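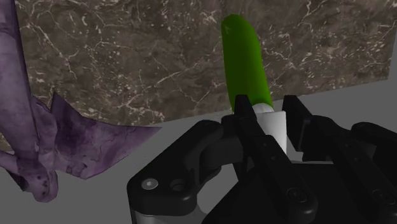 The labeling rules for our simulated kitchen runs were changed on August 25, 2026, and this item explains what is new for everybody who reviews recordings. The largest change is about the word "grasp." Until now, each reviewer decided alone when a grasp begins, and Ritu Semwal found that two reviewers often gave different times for the same run. From now on, a grasp is marked only when fingers are visible on both sides of the part being held. In the close view, one black finger stands in front of the white cylinder and another to its right, so this moment can be marked. If one side is hidden, please write "not confirmed" and go to the next view.

The second rule concerns the position above the object. Akash Gautam proposed the label "approach" for every moment when the gripper is near the target but contact cannot be seen. Please do not guess if the arm is coming or going. A single still cannot tell you this.
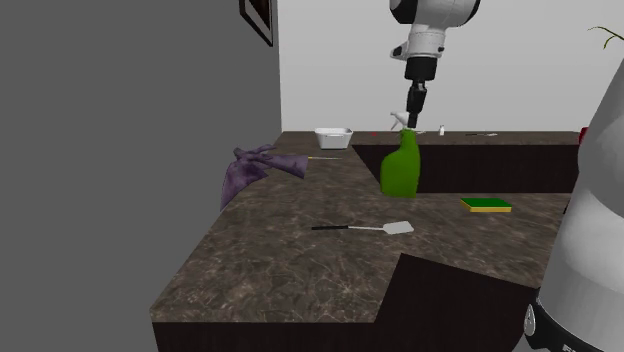
*Gripper pointing down near the green spray bottle: use "approach."*

Other objects on the counter must also be recorded. The sponge, the spatula and the purple cloth are written in the scene list even when the task does not concern them. Kuldeep Tyagi asks that we use the same names each time, so please write "cloth" and leave out "rag" and "towel." The full list of names is in the Odstead folder, page 5.

Third, every run needs at least one wide view where the base of the arm can be seen. Runs without it will be returned to the person who submitted them. Satish Rawat checked 236 older runs for this point, and 20 of them must be rendered again before November.

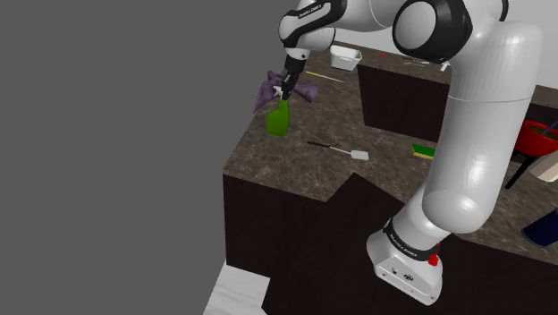 *Wide view with the arm base at lower right and the fingers closed around the top of the bottle.*

The old form stays open until the Fullmont runs are finished. Please do not mix both forms in one batch. Questions about the rules go to Ritu, and questions about the form go to Akash Tyagi.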